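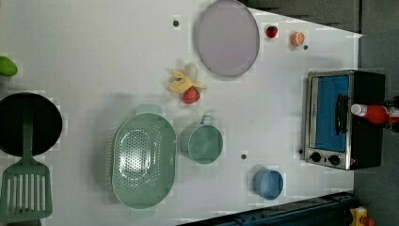 The Pritadia study is recruiting adults to keep written food records at home for seven consecutive days. Its purpose is to measure the difference between the amount of food people write down and the amount they eat, using household measures on some days and a kitchen scale on others. Fruit is a main source of error. A strawberry, a cut orange or a banana with the peel pulled open beside a plate can be named by almost anyone, but records seldom state whether the peel was included in the amount, whether a half or a whole fruit was eaten, or what size the fruit was. Mixed dishes, spreads, cooking fat and drinks other than water raise similar problems and are also covered.

Participants are sought by the Clornumora Food Records Laboratory. The closing date for applications is Sunday, October 10, 2021.

Background

An earlier round of the study was completed in September of last year. It produced 3,689 usable daily records. Entries for bread, packaged cereal and bottled drinks agreed closely with the weighed values. Entries for whole fruit, salad and cooked vegetables did not, and the direction of the error depended on the measure chosen. Participants who wrote "one medium" tended to be coded too high. Participants who wrote a fraction of a cup tended to be coded too low, mainly where the food had been cut into large pieces.

The current round repeats the design with a larger group and a revised form. The target is 569 participants. The revised form has separate columns for amount served, amount left over and inedible waste (peel, pits, cores, bones, shells).

Who may apply

Applicants must:
- be 18 years of age or older on the first recording day
- prepare or serve at least one meal a day at home
- be able to read and write English well enough to complete the form without help
- have a refrigerator and a flat, stable surface on which a scale can be used
- be available for an intake visit and a return visit

Applicants may not take part if they:
- are following a diet prescribed for a medical condition
- are pregnant or breastfeeding
- are employed in dietetics, food coding or nutrition research
- live with a person who is already enrolled
- took part in the earlier round

Vegetarian and vegan applicants are eligible. So are applicants with food allergies, provided the allergy does not require a prescribed diet. There is no requirement to eat fruit or any other particular food during the recording week, and participants should not change what they normally buy.

What is involved

The intake visit takes 90 minutes. Staff explain the form, issue the scale and ask the participant to complete a practice record. Height and weight are measured. No blood or urine samples are taken at any point.

Recording begins on the morning after the intake visit. On the first four days, amounts are written in household measures only: cups, spoons, slices, pieces, or package weight where it is printed on the label. On the last three days, each item is weighed before eating and any remainder is weighed afterward. Weights are entered in grams. The scale has a tare function, and the plate or bowl must be tared before food is placed on it.

Food eaten away from home is entered in household measures on all seven days. Restaurant names should be recorded. Receipts may be attached but are not required.

Records are kept either on paper or in Firnia, the laboratory's electronic diary. The method is assigned at the intake visit and cannot be exchanged. Firnia requires a phone or tablet with a working internet connection at least once a day so that entries can be uploaded. Participants who do not have such a device are assigned to paper.

The return visit takes 60 minutes. A coder reads through the record with the participant and queries any entry that lacks an amount, a cooking method or a time. The scale is returned at this visit. 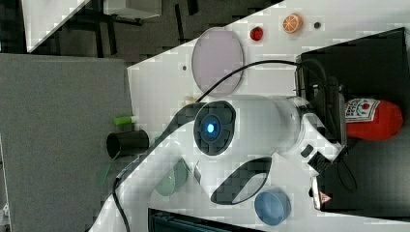
White robot arm and gripper over a white table.

Completing entries for fruit

The following rules apply to fruit and are reproduced from the participant manual, as most questions received before intake concern them.

1. State the form of the fruit: whole, half, segment, slice, chopped, canned or dried.
2. For fruit with an inedible peel, weigh with the peel on, then weigh the peel alone. Enter both figures. Do not subtract.
3. Strawberries are weighed with the stem and leaves removed. On household-measure days, enter the number of berries and circle small, medium or large on the size chart.
4. For canned fruit, state whether the juice or syrup was consumed.
5. Fruit used in a recipe is entered on the recipe page and should not be repeated on the daily page.
6. If fruit is shared, enter only the portion eaten by the participant.

Payment

Participants receive $40 after the return visit, paid by check or prepaid card. Payment is made for a complete record. A record is complete if it contains entries for all seven days and the scale has been returned. Participants who withdraw before the seventh day are reimbursed for parking and bus fare on presentation of a receipt, but do not receive the payment.

Data handling

Each record is filed under a study number. Names and contact details are held separately and are destroyed when coding has been completed. Individual results are not reported back, with the exception of height and weight, which are given to the participant in writing at the intake visit on request. Participation is voluntary and may be ended at any time without stating a reason.

Location

Both visits take place at the Pilkington Building, Room 2. The entrance is step-free. Evening appointments are available on a limited basis and should be requested in the application. Children may accompany participants to the return visit only.

How to apply

Applications should be addressed to Marthinus Nel, Recruitment Coordinator, Clornumora Food Records Laboratory, Pilkington Building. Include the following:
- full name and age
- daytime telephone number
- the days and times at which you can attend
- any food allergies
- whether you have a phone or tablet that could be used for Firnia

Applicants will be contacted by telephone for a short eligibility interview. Those who are eligible after all places have been filled will be put on a reserve list and notified in writing.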